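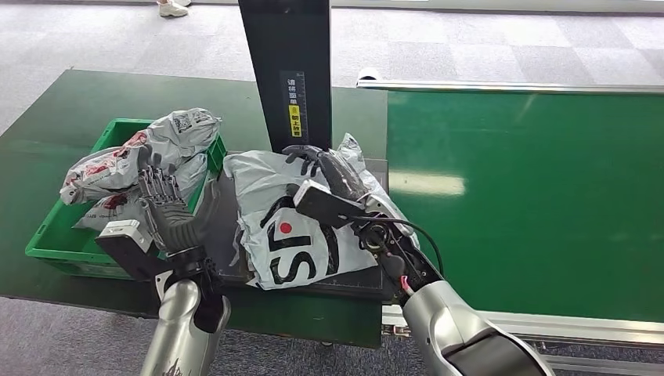 Poly mailers at the Gullton packing benches now follow a revised sequence, in effect from June. Mailers come out of the green crate one at a time and go onto the black mat with the printed code facing up. Film is pressed flat before the code is read; a crease through the pattern is the usual cause of a failed read.
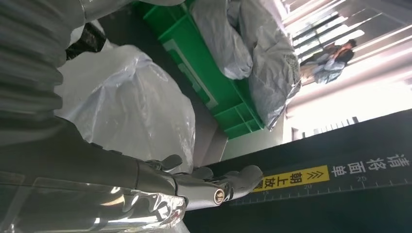
Crates are limited to 26 mailers, and anything over 2000 grams moves to the carton line. Failed reads are logged under code 3212 and retried once after smoothing.
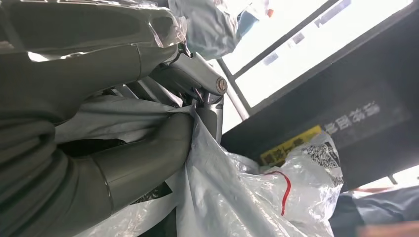 Yayra Kwofie asks that the retry be done on the mat and never in the crate, where the film bunches again. The bench sheet will be amended to match.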